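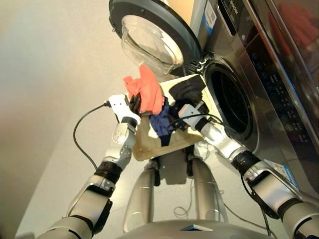 Vurnwood Opens Its Chore Trials to the Public and Publishes Every Result, Good and Bad

VURNWOOD, 28 June 2021. Can a machine do the laundry yet? Sort of! The Vurnwood Household Robotics Workshop today released the full log of its first season of chore trials, 208 attempts at everyday jobs in a working home laundry and in the stockroom of the Reisinger hardware store, and the team is delighted to let everyone read it.

The trials began in April with six chores: carrying a basin of clothes to a front-loading washer, loading the drum, emptying it, folding towels, restocking a shelf of paint cans and sweeping an aisle. A chore counted as done only if a person didn't have to step in. Even a sock on the floor meant a fail.

Carrying came out best. A two-armed robot can take a plastic basin by both sides, bring it up to the washer and hold it tilted toward the open drum, and it does this well enough that the team has stopped holding its breath. Getting the clothes into the drum is harder. Cloth bunches up, hangs over the rim and never lies the same way twice, and a sleeve caught in the door seal was the most common reason for a fail.

"I've loaded washers all my life and never thought of it as difficult," said Notburga Wallner, who wrote the rules for the home trials. "Then you watch a machine try to work out where one shirt ends and the next one starts, and you get a lot of respect for your own hands. When it gets a whole load in, we all cheer. I'm not embarrassed about that."

Folding is a long way off. Towels sometimes worked, fitted sheets were tried on one afternoon and then dropped from the list. In the stockroom, paint cans went onto the shelf reliably as long as the boxes had been opened first, and sweeping was fine until somebody left a hand truck in the aisle.

"Would I hire it for Saturday mornings? No," said Remo Kaufmann, floor manager at Reisinger. "Would I let it fill the paint shelf after closing? I'd think about it, and I wouldn't have said that a year ago."

The workshop doesn't expect a laundry robot to be ready for ordinary homes within the next 5 years. Speed is one problem (a person is still much faster at every chore on the list), and small apartments are another.

The log includes written notes on every attempt and 2,000 still pictures, free for schools, hobby builders and anyone else to use. A second season will add dishes and bed making.

Visitors are welcome at the next open evening at the workshop, where the washer will be running and questions of any kind are encouraged. Bring a towel if you want to see it folded, or nearly folded.

Press contact: Fotis Athanasiadis, Vurnwood Household Robotics Workshop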